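Gronis Two-Finger Gripper Review: An Afternoon at the Vukari Open Day

I had been meaning to get a proper look at the Gronis for months, so when Vukari opened its workshop to visitors in June I packed a sandwich and drove over. I was there from one o'clock until they started stacking the chairs, and I had a lovely time.

A little background first. I run a small shop that packs candle kits, and I've been shopping for a gripper to go on the secondhand arm we bought last year. The Gronis sells for $2,291 with the wrist camera and mounting plate, or $1,266 for the gripper alone. The Himier I had been leaning toward comes in at $2,779, and you buy the camera separately.

Joscha Ehlers ran the demonstration, and he was wonderfully patient with all of us (one gentleman asked about gear oil for a good ten minutes). He had the arm picking up tea tins, folded cloths and a very soft bread roll, then setting them down again in a tray. The tins went perfectly. The cloths took a couple of tries, and the roll came away with two neat dents in it, which got a laugh. Joscha turned the force down and the next roll fared much better!

What I liked most was how easy it was to change the settings. He let me do it myself from the tablet, and I had the closing speed where I wanted it in no time – and I am a person who still can't set the clock in my car. The fingers come off with a hex key, too, so you can swap in longer ones for deep boxes.

Between rounds they left the camera view up on the big monitor, and I spent longer looking at it than I probably should have. You get both fingertips in view with plenty of room between them, so it's easy to judge how an item is going to sit before you close on it. 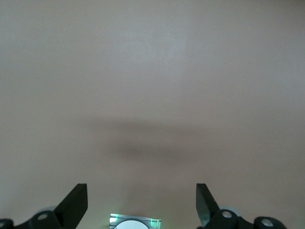 The view from the wrist camera, fingers open over a bare surface. The soft dark band is the shadow of the hardware overhead.

That shadow is worth a thought if you pack dark items, and I asked Severin Schwaiger about it over coffee. He suggested a lamp off to one side, and he uses a cheap clip-on one from Kuhlmann at his own bench.

My complaints are small. The cable is stiff and sticks out farther than I'd like, the printed manual is thin, and spare fingertips come in packs of three, so you always end up with an odd one. I'd also have liked to hear it running in a quiet room, but with that many people chatting there wasn't much hope of that.

I'm giving it four and a half stars. I put my order in for the camera version the following morning, and I'll add a note to this review once it has been through a few weeks of candle tins.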